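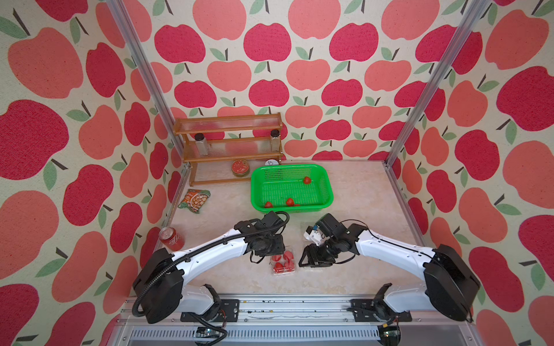

Apple-print panels, red and pink on cream.

Search the archive Enter keywords Go

Re: [wallcover] Seam lift on printed panels near a counter
From: Vinzenz Leitner

Belmiro Arruda wrote:
> Hung Ruvitz panels over old gloss in March. Two seams have
> lifted at the counter end. Paste was Millet, mixed thin.
> Do I strip the lot or re-stick?

Re-stick. Thin paste over gloss is the usual cause. Gloss has no suction, so the paste skins at the edge first and the seam lets go. Open the seam with a damp sponge, wait two minutes, lift it back 50 mm and key the gloss with 300 grit. Wipe off the dust. Use a ready-mixed seam adhesive, not more Millet. Roll lightly; heavy rolling starves the joint.

For new work over gloss, sand the whole wall and put on one coat of Skenham primer. Overnight drying is enough in a heated room. Check the pattern drop before cutting, as large repeats waste some 300 mm per length.

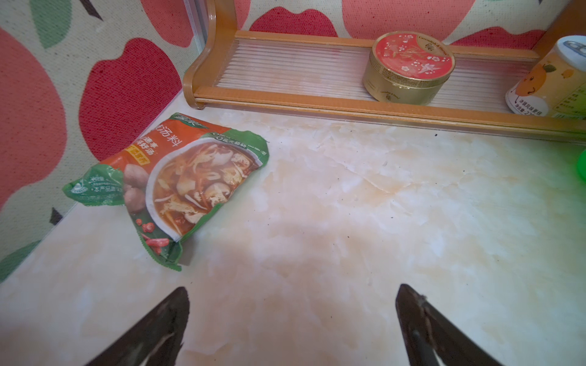
> Can I run a bead of silicone down the seam instead?

Keep silicone off the face of the paper. It picks up dirt, and paste won't bond to it later. Use it only at the joint between wall and counter.

Vinzenz

Filed under: Walls > Paper and paste > Repairs
Thread last updated: March, 4:10 pm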